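Stirkasari Bins and Bags

README for the picture set and item notes, version 2
Last changed March 2024

What this is

Stirkasari Bins and Bags is a set of still pictures and short written notes about putting household supplies into open plastic bins. It covers the kind of small sorting job that comes up in a utility room or under a sink: a few bins side by side, a roll of garbage bags, some other supplies, and the question of what goes where.

The set has 1,764 pictures in 14 folders. Each folder holds one layout of bins. Every picture has one line of notes in a text file with the same name as the folder.

The set follows from an earlier one, Kostia, which dealt with drawers. Kostia used closed fronts and dividers, and many of its notes were about what was hidden. We wanted open bins this time so the contents could be noted without guessing. The two sets share a vocabulary list but no pictures.

What is in the download

README.txt, which is this file
items.txt, the list of item names and the spelling we settled on
layouts.txt, one paragraph for each folder
notes, a directory with the text files
pictures, a directory with the 14 folders
CHANGES.txt

Folder names are two digits, starting at 01. Picture numbers start over in each folder, so always quote the folder along with the number. We have had mail about "picture 31" and could not tell which one was meant.

Bins

The bins are named by color and nothing else. If a bin's color is hard to settle, the note uses the word in items.txt even when a single picture looks a shade off. Cream is the one that causes trouble. In version 1 it was called cream in some folders, white in others and beige in one. It is cream everywhere now.

Left and right are not part of a bin's name. Position goes in its own column. A bin that is partly out of view still gets its color name if enough of it shows to be sure.

Garbage bags

Bags take up more of the notes than any other item, so the wording is given in full.

roll: bags wound together, still a cylinder
bag: one bag, flat, folded or bunched
film: black plastic where it is unclear whether it is one bag or more
label: any paper or sticker on a roll

A roll has a posture, either upright or lying. Upright means it stands on one end, even if it leans on a bin wall. A roll that sticks up past the rim is still "in" the bin. Please do not write "on" for these. Bags are soft and do not hold a shape, so there is no posture for a single bag, and we dropped the old words "neat" and "messy" because two people would rarely pick the same one.

Drawstrings are noted when they can be seen. The color of a drawstring is optional.

How the notes were made

Each picture was read by 2 people working apart. Where they agreed, the line was kept. Where they did not, the more general word was used: film in place of bag, supply in place of a product name. The text on labels was copied only when both readers got the same letters. The rest are entered as "label, not read."

The notes say what is in view in that one picture. They do not say where an item came from or where it ended up, even when the next picture makes it plain. If you need that, the layout paragraphs give the intended bin for each item.

Layout of the Nogueira folders

Folders 05 through 09 use the bin plan we call Nogueira. The bins stand in a line close to a plain wall, with the yellow one at the left end. The roll of bags belongs in yellow, toward the back. Zorberg, in folders 10 through 14, puts the bins in an L and moves the bags to the cream one. Folders 01 through 04 have no plan name.

Known problems

Black bags in strong light can lose their folds and read as one flat shape. Folder 12 is the worst.

items.txt lists "liner" and "garbage bag" as separate names. They should be one name. Use garbage bag.

Some notes in folder 03 give the bin color twice. It does no harm but will trip a strict parser.

The layout paragraph for folder 09 was copied from 08 and has not been rewritten. The bin order is right, the list of supplies is short by one.

Planned for May

A merged item list with Kostia, and a corrected paragraph for folder 09. No new pictures are planned.

Terms

Free to use and change for any purpose, as long as this file stays with the copy. If you correct notes, please send back the corrected lines with folder and picture number.

Sample pictures 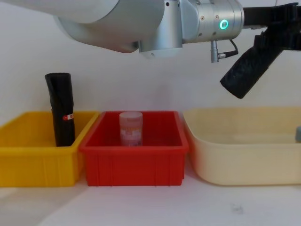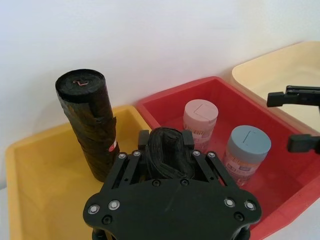 Nogueira layout. Both pictures: roll of black bags, upright, in the yellow bin at the back right.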